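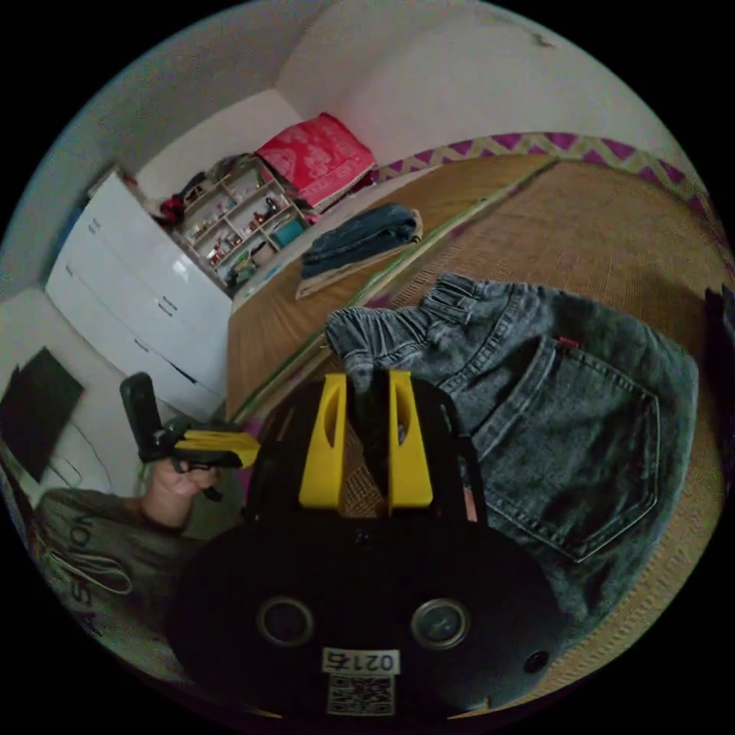

Folding denim with a pair of yellow-fingered hand grippers, one held in the left hand.

Demero hand grippers, three months in: fine tool, thin promise

By the Jondthorpe Work & Tools desk
June 19, 2019
4 min read

Our laundry service took on a set of Demero grippers in February. The pitch from Uvumero, the firm that sells them, was that folders would use the grippers in place of their bare hands, the recordings would go off to train a folding machine, and everybody's wrists would thank us later. I fold for a living and I've had a pair in my hands most shifts. My wrists have not written any thank-you notes.

Start with the good. The fingers are stiff plates with a long slot cut through them, and they close evenly. On denim they hold well. An elastic waistband, which I expected to be trouble, can be pinched and pulled flat in one go once you learn to come at it from above. The trigger is light. Cleaning is a wipe with a damp cloth.

Now the rest. You lose your fingertips. A folder finds a seam or a twisted pocket by feel, and with these you have to look for it. I went from 27 pairs of jeans an hour to a number I'd prefer not to print, and though it has crept back up, I'm still slower than I was by hand. Thin T-shirts are worse. The body of the tool is also bulky, so working both hands close together on a small item means knocking one against the other.

Price is $772 a pair, and the company paid, so I can't complain there. My complaint is about the bonus. We get $4 extra a shift for using them, and the target is 200 folds. When I asked what happens to the folding jobs once the machine is trained, the answer was that people would "move up to checking." How many checkers does one machine need? I haven't seen a figure, and I've asked twice. The older MacLeod press was sold to us with the same sort of talk, and the two pressing jobs it touched were never filled again.

If you run a shop and want the grippers, get your folders' new job titles in writing first. As a piece of hardware I'd call them decent. I wouldn't buy them with my own money.

Comments

foldedcorner: Same at our place, minus the bonus. Do yours pinch your palm after a couple of hours?

pressroom_pat: The MacLeod did cut down on burns, to be fair to it.

tidewater88: Slower for you now, cheaper for them later. Ask for more than four bucks.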